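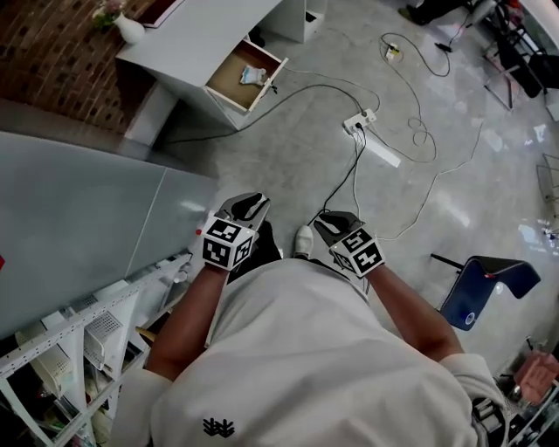
3 min read · 14 posts

Hefin Jarman
Thread

1/ People keep asking me whether a machine can do the housework yet. I've spent a good part of this year on the question, so I'll put down what I know in one place. Short answer: some of it, slowly, in rooms it has been taught.

2/ The teaching is done by hand. You hold a gripper in each fist and do the chore with those instead of your fingers. The black and white squares on the cubes let the software work out where each gripper is.

3/ So before any machine shuts a drawer, a person shuts it, many times over. We logged 283 goes at one drawer in June. Open, take something out, put it back, close.

4/ Drawers are one of the better jobs. The drawer only moves one way and the front of it is flat. The machine at Farkero, where I do this work, now manages ours most times if you leave it in the same spot.

5/ Move the cabinet a hand's width and it gets worse. Sum-yee Sin tried this before lunch one day and we lost the afternoon to it.

6/ Small soft packets are harder. They slide, they fold, and the fingers push them into the back corner. A child of four would hook it out with one finger. Two stiff curved fingers can't do that, and you notice it yourself when you are wearing them, so to speak.

7/ Cables are the one I'd bet against. A cable on a floor never lies the same way twice. Picking one up is fine. Following it to the right plug, through four others, and coiling it up at the end – I have not seen a machine do that in a room it didn't know.

8/ Chak-lun Fang disagrees with me. He says cables will be sorted before folding is, given enough recordings. His figure is 1000 per type of tangle. I asked what counts as a type of tangle and we left it there.

9/ Shop work is a bit further on, in my view. Putting stock into plastic baskets on a shelf is repetitive and the baskets stay put. A wholesaler called Vistton let us try it in their back room for a fortnight.

10/ We did 546 items there. It dropped a few and put a few in the basket next door. Yuk-lan Peng, who runs that stockroom, said she would take it for the night shift but not for a delivery morning. Fair enough.

11/ It was slow, mind. She could clear a shelf while it was still on the second basket. Speed matters less at night, which was her point.

12/ Things I would not hand over yet: anything with a vase on it, anything with water, stairs, other people's post. Things I would: closing drawers, moving baskets, wiping a long clear worktop.

13/ Po-yen Lau asked how long it takes to get used to the grippers. A day for most of us. Your wrists ache first. After that you start reaching for your tea with them.

14/ Next job on the list is pushing chairs back under a table, 6 chairs, different kinds. I expect the light ones to be the trouble as they skid. I'll post the numbers when we have them, good or bad.

Replies

Po-yen Lau: Was the drawer one with a soft close? Ours at home fights back for the last inch.

Hefin Jarman: No, a plain one. Soft close is on the list after the chairs – I think it may help, as you only have to get it most of the way.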